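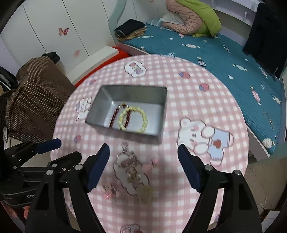
Pemora Hand-Held Gripper, Paired Set
Tabletop handling of small and mixed goods
Supplied by Shin Handling Equipment, Bivarthorpe

Overview

The Pemora is a hand-held gripper for recording manual work. The operator holds one in each hand and carries out an ordinary task with it, such as placing bracelets in a tray or picking a keychain out of a mixed group of items. A camera on each gripper records the view of the jaws and the table. The recordings are used to teach the bench arms at customer sites how the task is done by a person who knows it.

The set is intended for firms that sort, pack or repack small consumer goods and wish to involve their existing staff in the introduction of automated benches. It may be used on a works bench or at a table in the home. No fixed mounting is required.

What is supplied

Two grippers, left and right
Two cameras with brackets
Charging base and leads
Carrying case
One spare set of finger pads
Printed operator's guide

Specification

Jaw opening: 80 mm at the widest point
Weight: 992 g for the pair, cameras fitted
Colour: black, with dark blue pads
Finger pads: replaceable, fixed from the rear of the finger
Storage: removable card in each gripper
Price: £1190 per paired set, excluding VAT and delivery

Suitable goods

The pads are soft enough to hold beaded strands, hair clips, soft pompoms and small charms. Goods that overlap or tangle may be recorded, and customers are encouraged to include them. An arm that has been taught only with goods laid neatly apart will stop frequently when it meets a real delivery. Recordings should also include plain, printed and patterned surfaces, as a bench arm must be able to tell a small object from a pattern beneath it.

The Pemora should not be used with liquids, blades, hot items or glass.

Use at the Kastosness sorting centre

The Kastosness centre receives returned jewellery and accessories, which are sorted by type into trays before inspection. Until last April all of this work was done by hand at standing benches. Two bench arms now carry out the first sort, and staff carry out inspection, repair and any item the arms have set aside.

Chutima Chaimongkol, the centre's operations manager, reports that the change in duties required more preparation than the change in machinery. Sorting staff were offered three posts: inspection, repair, or recording with the Pemora. Those who took up recording were kept on their former grade for a trial period and then moved to a higher one, after discussion with the staff representative, Nerea Llorente.

Recording may be carried out at home by agreement. Ms Llorente asked that the following terms be written down before any home recording began, and the centre has kept to them since:

Recording time is paid at the same hourly rate as time at the centre.
Other members of the household are not to be recorded.
The operator may review a recording and delete it before it is handed in.
Recordings are used for teaching the bench arms and may not be used to assess the speed or conduct of the operator.

Kanokwan Rungrueang sorted at the centre for six years before moving to recording. Her remarks are given here with her permission. "The first week was slow. Your own fingers know how to lift a bracelet, and with the gripper you have to think about which bead you are going to take hold of. I like the work now. I do miss talking to people across the bench, and I asked to keep two mornings in the centre for that."

Her request was granted, and mixed working weeks are now open to all recording staff. The centre has also noted a less welcome effect. Inspection posts involve more sitting and closer looking than the former sorting posts, and several staff reported tired eyes. Lamps have been changed and breaks lengthened.

Training

A one-day course is included in the price for up to four operators. It is led by Buppha Mahawong and covers grip, pace, care of the pads and the handling of cards. Operators are advised to work for no longer than forty minutes before resting the hands. Those with existing wrist or thumb complaints should speak to their employer before taking part, and a lighter handle can be ordered without charge.

Care

Wipe the pads with a dry cloth after each session. Replace a pad when its surface has become smooth or when beads begin to slip. Check the frame screws weekly and tighten by hand only. The cameras should be removed from their brackets before the set is sent by post.

Orders and loan sets

Loan sets are available for one month to firms considering a purchase. Enquiries should be addressed to Ketsara Thaweesak, Customer Office, Shin Handling Equipment, Bivarthorpe. Please state the type of goods handled, the number of operators and whether home recording is planned, so that the correct form of agreement can be enclosed.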